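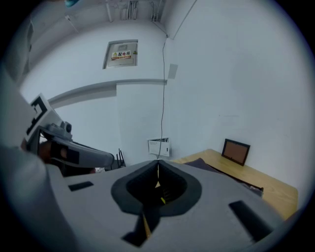
Žofie Skála wrote:
> The Vrabec build still drops accented characters when it sorts the
> index. Names starting with Ľ end up after Z. Is the collation file
> at fault, or am I calling it wrongly?

The collation file is fine. Vrabec reads it once at start-up, then falls back to byte order if the locale string has a trailing space. Yours does – see line 59 of the config you posted.

Remove the space, delete the cached index and rebuild. On my machine the rebuild takes some 19 minutes with 4 threads. Stemura has the same fault in its import step, but there it at least prints a warning.

Two entries will still sort wrongly afterwards, both with a combining caron in place of the single character. Normalise them to NFC before import.

I sent a patch for the trailing space in April and it has not been merged. I can rebase it if anyone wants to test.

Ľudovít Vávra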